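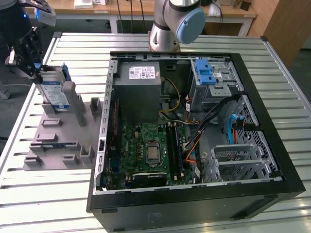

FLASH FICTION

The Thambiah Accord ran to 4,000 pages, and Wyn Hughes doubted the minister had opened one.

"Full control of our ports," Dinesh Uddin told the chamber. "They blinked first."

Wyn had been in the room at Brivmont. Fleltora's people had yawned, and one of them had asked for more coffee. Page 500 handed them the harbor fees until August - longer, if they liked.

"You drafted it," her sister said on the phone. "Is it a win?"

"Which page?"

On the screen Uddin held up a pen. The benches roared. Wyn turned the sound down and started looking for her resignation letter, the one from the last win.

Recent stories
The Ornbridge Vote
Seven Abstentions

7 comments | 2,000 shares

Back to top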